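Handout 4: Teaching by Showing

Welcome back! Last week was all coordinate frames and calibration, and I know some of you were itching to get to the part where a person picks up a gripper and just *does* something. We're there. Read this before the Saturday lab in Plorkthorpe, bring it with you, and scribble on it.

## 4.1 Two ways to show a robot a task

There are plenty of names for this in the papers, but for our course two families are enough.

**Remote control (teleoperation).** You drive the real arm from somewhere else, with a joystick, a pair of leader arms or a headset and controllers. Everything you record is something the robot can do, and that's the great strength of it. The price is speed. Most beginners need ages to pick up a cup, and you feel clumsy the whole time (you'll see in week 6!).

**Showing by hand.** You leave the arm out of it and carry the gripper yourself. The fingers, the camera and the markers are on a tool you hold, so you get your own shoulders and elbows and balance back, and you can walk over to the task wherever it happens to be. Our running case for this handout is a vacuum cleaner on the floor, a lovely awkward object: it has a body, a bendy hose, a stiff wand and a cord, and each of them moves differently.

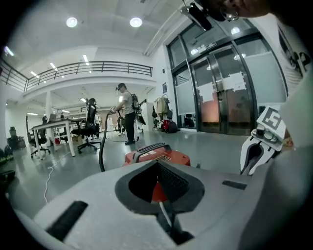
## 4.2 What gets recorded

For each demonstration we want, at a minimum:

- video from each hand-held gripper
- the position and tilt of each gripper over time
- how far the fingers are open
- a head view, if we have one
- one shared clock for all of it

The printed square markers matter more than they look. With a marker on a finger, the software can work out the finger opening straight from the video. If your sleeve or thumb covers one up, the opening for that stretch has to be guessed.

A word on the shared clock, as it trips up a group every year. Video from two hands that drifts apart by even a few frames will teach the robot that the left hand acts before the right hand when both moved together. Start every recording with a sync tap (fingers together, two sharp clicks) and check it in the Murín viewer before you go on.

## 4.3 Two hands on one job

Now the fun part! Single-hand tasks are mostly reach, close, lift, place. With two grippers you have to decide who does what, and people do this without thinking. One hand steadies, the other works, and then they swap halfway through and you don't even notice you've done it.

Take the vacuum again. Look from above and you have the body, the hose, the wand and the cord all within reach, and a choice to make about which hand meets which part first.
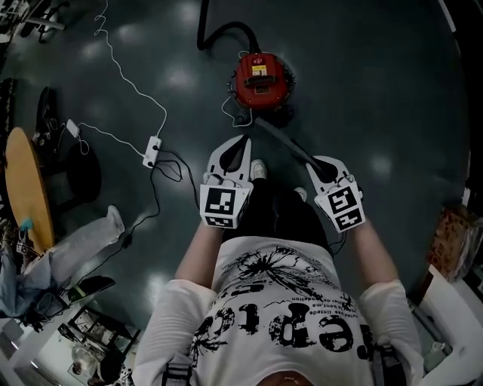

A policy trained on demonstrations copies the choices along with the motions. If half of you take the wand with the right hand and half with the left, and there's nothing in the view that explains why, the learner may try something in the middle and grab air. So agree on a plan in your group and stick to it for the first set. Variety is good in where things stand, how the hose lies and how bright the room is. Save variety in *strategy* for the second set, and label it.

Some habits worth building early:

1. Move a little slower than normal, but don't freeze. Long pauses get learned too.
2. Keep the working part in view of the gripper camera as you close in.
3. If you fumble and recover, keep the recording! Recoveries are gold. Tag it "R" in the log.
4. If you drop something and start over from scratch, stop and make a new file.

## 4.4 How many is enough?

For the Witau exercise, each group records 28 demonstrations by hand. Pooled with the earlier sets, that brings the class collection to 1,370, and we hold back 300 for testing. Please don't peek at the test files; I'd love for the week 8 results to mean something.

## Before the lab

- Read the Virkurgate setup sheet, both sides.
- Write down your group's hand plan for the vacuum, one sentence per hand.
- Think about this one: which part of the job would you rather do by remote control, and what would you lose by doing it that way? Half a page, handwritten is fine.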